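Can a machine do the dishes yet? Term project report, part 2 (Clundeo arm, kitchen tasks)

What we wanted to find out. Whether an arm you can buy on a student budget can do a chore start to finish in a normal kitchen. Not a lab bench. We picked the dish rack because everybody thinks it's easy. We also looked at shelf restocking at the Nilthorpe shop, see part 1, I won't repeat it.

Short answer: some of it, slowly, if you set the kitchen up for it first.

Method. Arm bolted to a rolling cart. Grunusine planner on a laptop, default settings exept the speed cap. One trial = one plate picked up and stood in a slot without falling or touching a person. 27 trials over October, all at one sink. We called a trial dead at 7 minutes.

Results. 6 clean placements out of 27. The other ones were mostly slips at the rim, or the plate went in tilted and the planner decided it was done. Dark glossy plates worst by far. The depth sensor doesn't like shine and we knew that going in, but still. Matte ones better.

Then we did it by hand to compare, and this is where the report got more interesting to me than the numbers. 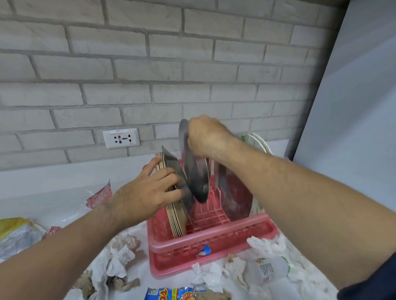

Alžběta Trnka
Second-year student, automation track — wrote sections 2 to 4

Look at what the two hands are up to. One is steadying, fingers on the gray plate that leans across the beige stack. The other is lowering a second gray plate in by the rim. So a person is loading and holding stuff in place at the same time, and our arm has one gripper. It can't hold anything back while it loads. Jarmila Hrnčiar (she did the planner side) thinks a second arm fixes this. I think it doubles the things that can go wrong, we argued about it for a whole evening.

Second point, the counter. Wrappers, wads of tissue, a yellow bag, a plastic bottle on its side. A person just works over the top of it. For the Grunusine planner every one of those is either an obstacle or noise, and with tissues it kept switching between the two — path replanned, arm stopped, path replanned again. We ended up wiping the counter bare before each run. Which is a chore. Which we did.

Third, mixed plates. Pink rack, different plates, some gray, some with a leaf pattern, one dark maroon. We trained on the Iyamu set, 701 images, nearly all white plates on a plain background. My mistake, I should of checked sooner.

What we'd change
Wider training set, with clutter in it.
Soft fingertips, the hard ones skate on a rim.
A "not sure, ask" state so it doesn't just let go.

Not tested: glasses, knives, anything greasy. Washing at all. Somebody asked in the presentation if it could put the trash in the bin first and no, that's a seperate project and probably a harder one.

Raw logs are on the course drive under our group name. Trial 6 has no video, the laptop went to sleep.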